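Notebook, Wednesday, 9:40 a.m.

Coding session 7, border treaty speeches. Picked up where we stopped on the Warnelitz transcripts. There are 19 speeches in the batch, and 14 now have a full set of codes. The other five are the long ones from the second round of talks, when both delegations had started reading from prepared text.
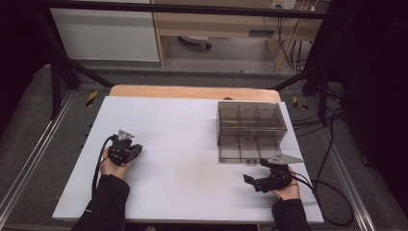 The trouble is still code 4, "conditional offer." In the Oltora delegation's opening statement, the phrase "once the crossing is secured" shows up in almost every paragraph. I had been marking each one as a separate condition. Going back over it, most of them repeat the same condition, so I recoded the statement with one entry and a note. That pulls the conditional score well down and puts Oltora closer to Warnelitz than the first pass had it. Need to check whether the same thing happened in sessions 3 and 4.

Translation problem in the Prokopenko plan, article 2. Our English copy says "withdrawal from areas." The printed version handed out at the talks says "the areas." Old argument, and both sides have quoted the wording that suits them. Coding it as ambiguous until we get the original. Do not fix it in the master file. 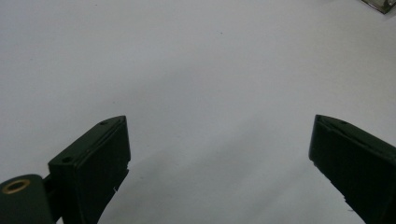
Word limit for the summary memo is 900 and the draft is well over. The background section can lose the history of the ceasefire line, which readers of the Wuvinier series already know. I also want to drop the shaded map. The disputed strip is so pale on it that it looks like the plain tabletop here, gray-white with one tiny dark speck on it, and a reader would take the border post for a bit of dust. A short table of the articles would do more.

Left to do: recode sessions 3 and 4 for repeated conditions, second coder on the five long speeches, ask the archive again for the article 2 original. The agreement score gets run after that, so leave the old number out of the memo for now.

2:15 p.m. Session 3 checked. Same mistake, two speeches affected. Fixed both and kept the old codes in the side column.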